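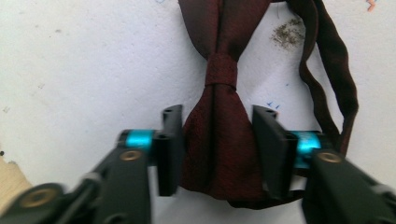
Maroon bow tie against the wall, hand-held gripper either side of the lower wing.

Lonar notebook, October, started 9.40

Chore for this block is small dressing things: ties, straps, soft knits. The Naditz people want to know whether a machine could tidy a wardrobe or a shop rail. My answer so far is that it can do shirts on hangers, badly, and nothing smaller.

The bow tie is harder than it looks. The wings are wide and give the fingers something to close on, but the neck strap goes its own way. Pinch too near the strap and you take both. I would rather come in on the lower wing and leave the knot alone. Dark cloth on a white wall should at least be easy for the vision side. The Hung model had trouble in September with maroon and black together, so keep an eye on the pads.

Target for the set is 365 demonstrations by hand. We have 176 that I would keep.

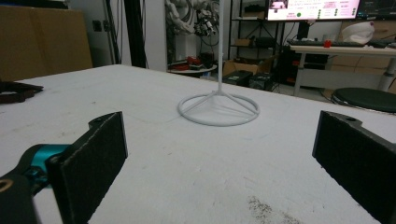 Page last changed: October, 16.25

White wire stand on the white table. I don't like this pairing for depth: thin rod, pale top, soft shadow from the ring. A person puts a thing on a stand without thinking about the base. The policy has to learn that the ring and the legs are one object with the rod, and that pushing on one moves the rest.

Table top wants a wipe before the next block, there are specks and scratches the Jullasia tracker may pick up as features. Ask whether they mask the surface or not.

Last run on the arm, same kind of task: 65 per cent picked up, far fewer placed. Placing is where the time goes. Shop staff would not put up with it, and I would not at home either.
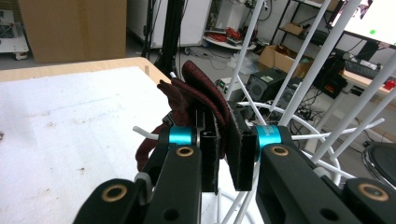
Knit item pinched between the pads, wire rack behind.

Soft knit folds over on itself and then there is no telling which end is which. For the labels I am calling it "knit, small" and leaving it there — sock or glove makes no difference to the grip.

To do:
Split pick and place into separate clips
Try narrower pads on the strap
Ask Naditz if 2000 clips is still the figure for the full set
Check the left pad for fluff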